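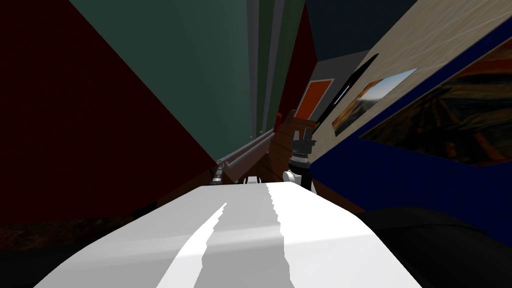 What is a dam for?

A dam holds back the water in a river. Some dams store drinking water, some stop floods, and some are built to make electricity. The kind that makes electricity is called a hydroelectric dam.

How does water make electricity?

Water is heavy. When it falls from a high place to a low place, it pushes hard on anything in its way. Inside a hydroelectric dam there is a big pipe called a penstock. Water rushes down the penstock and hits the blades of a wheel called a turbine. The turbine spins, and a shaft joins it to a generator, which spins too. Inside the generator, magnets move past coils of copper wire. That makes electricity flow in the wire.

The Pusard dam is 34 meters high. It has 4 turbines. Behind it is a lake called a reservoir, where the water waits until it is needed.

What happens to the water afterward?

It goes back into the river below the dam. The water is not used up.

Who works at a dam?

Marianna Kwiatkowski is an operator at Pusard. She starts at 6 in the morning and checks how high the lake is. Then she opens or closes the gates to let more or less water through. "In the evening people come home and cook supper," she says. "We need more water going through then."

Do dams cause any problems?

Yes. A reservoir covers land that used to be dry, and people and animals may have to move. Fish can have trouble getting past the wall. Pusard has a fish ladder, a row of 20 small pools, each a little higher than the last. Fish jump from pool to pool until they reach the lake.

Words to know

Generator: a machine that turns movement into electricity.
Penstock: a pipe that carries water to a turbine.
Reservoir: a lake made by a dam.
Turbine: a wheel with blades that water, wind or steam can spin.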